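4.2 Where the cups end up

Our second study left the office desk behind and took up the communal bin, that modest vessel into which households and workplaces put whatever they have stopped making decisions about. Participants at the Dadilton and Drandbridge sites were asked to sort 102 mixed kitchen items into shelves, drawers and bins, under no time limit and with very little guidance. We had expected disagreement over the drawers. The drawers went smoothly. The bins did not.

Of the 102 items, 76 were placed in a bin by at least one participant, including several for which a perfectly good shelf had been provided at eye level. Asked why, people tended to say that the item was "in between." We coded this answer as a category of its own after it had defeated the first two versions of our scheme, which we had named Favmont and of which we were, until June, rather proud.

Shape mattered more than use. Bowls attracted other things to them, and long-handled tools were pushed to the sides. Bottles, whatever their owners intended, were treated as lying-down objects once they had entered a bin (Figure 3). Cups remained a matter of private conscience.
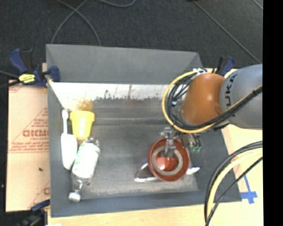 Figure 3. Bin contents: scoop, yellow cup, bottle on its side, and red-orange bowl.

The effect held across both sites, though Drandbridge participants took longer and apologized more. Over 400 placements were later reviewed by two coders, who agreed on nearly everything except what counts as "next to." We settled on a hand's width. The 8 placements still in dispute were left out of the analysis and are listed in the appendix, where readers may form their own views.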